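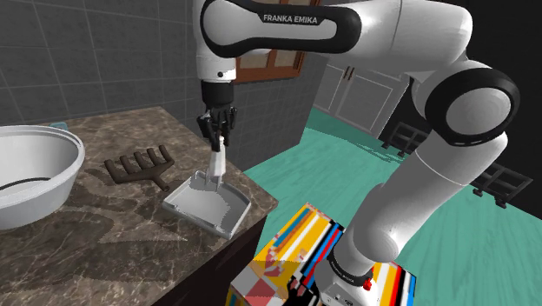
Hard water and the domestic kitchen

Limescale starts in the ground. Rain picks up carbon dioxide on its way through the soil, becomes slightly acid, and dissolves a little of the chalk or limestone it passes through. By the time it is pumped out of a borehole it carries calcium and magnesium in solution, held there as bicarbonates. It looks the same as soft water and in most respects behaves the same, until it is heated.

Heating drives off the carbon dioxide. The balance that kept the calcium dissolved is lost, and calcium carbonate comes out as a solid. It settles where the heat is, on the element of a kettle, the plates of a combi boiler, the spray arm of a dishwasher. Evaporation has a similar effect at the tap, where each drip leaves its share of mineral behind.

Hardness is quoted in several units, a source of much confusion when setting up an appliance. British water companies usually give milligrams per litre as calcium carbonate. Dishwasher manuals tend to prefer German degrees, and some older leaflets use Clark degrees, which are grains per imperial gallon. One German degree equals 17.8 milligrams per litre. One Clark degree equals 14.3. A machine set to the right number in the wrong unit will regenerate its softener too often or too seldom.

What scale costs

Scale conducts heat poorly compared with copper or steel. A coated immersion element still gives up nearly all of its heat to the water in the end, so the loss in a kettle or an electric cylinder is smaller than advertisements suggest. The damage is to the element, which has to run hotter under its coating and fails sooner. In a gas boiler the position is different. Heat that cannot pass through a scaled plate is partly lost to the flue, the boiler cycles on and off, and the hot tap runs at a reduced flow.

Worktops and sinks suffer in a plainer way. Scale on stainless steel is porous and holds grease and tea stain, and scrubbing it with an abrasive pad scratches the metal and gives the next layer a better grip. Citric acid at a weak dilution, left for a few minutes and rinsed, does the job. It should be kept off marble, limestone and terrazzo, all of which contain the same carbonate as the scale and will dissolve with it.

Ion exchange

The conventional softener is a tank of resin beads charged with sodium. As water passes through, calcium and magnesium are taken up and sodium is released. When the beads are spent, brine from a salt store is flushed through them and the process is reversed. The Cellmont twin-tank unit fitted for this article in a house on chalk near Grevari Lane is typical. It has 2 resin tanks, one working while the other regenerates, and no electrical supply. The meter is driven by the flow of water.

Softened water contains added sodium in proportion to the hardness removed. For that reason a separate unsoftened drinking tap is normally kept at the sink, and it is the one to use for making up infant formula. Installation also calls for a bypass, a check valve and a drain with an air gap. The Cellmont's drain hose was first run uphill for too great a distance, and the unit failed to rinse fully until it was moved.

Incoming mains pressure should be measured before any purchase. Many softeners need at least one and a half bar to regenerate, and a pressure limiting valve may be required at the upper end.

Conditioners

Magnetic and electronic conditioners remove nothing from the water. The claim is that they alter the way crystals form, so that the mineral stays suspended. Published results are inconsistent, and a hardness test taken after the device will read the same as one taken before it.

Polyphosphate dosing has a firmer basis. A small cartridge, such as the Zeritano inline type, releases a food-grade phosphate that interferes with crystal growth. It works on cold feeds to boilers and showers but breaks down at high temperature, so it does little for kettles. The cartridge has to be changed on schedule. An exhausted one gives no outward sign.

Jug filters use a weak acid resin that removes temporary hardness only. The Pacheco jug on the same supply lasted 5 weeks before film reappeared on black tea.

Testing

Drop-count titration kits are cheap and accurate enough for setting a softener. Paper strips are adequate for checking that one is still working. Samples should be drawn cold, after the tap has run for a minute, and from a tap known to be on the treated side.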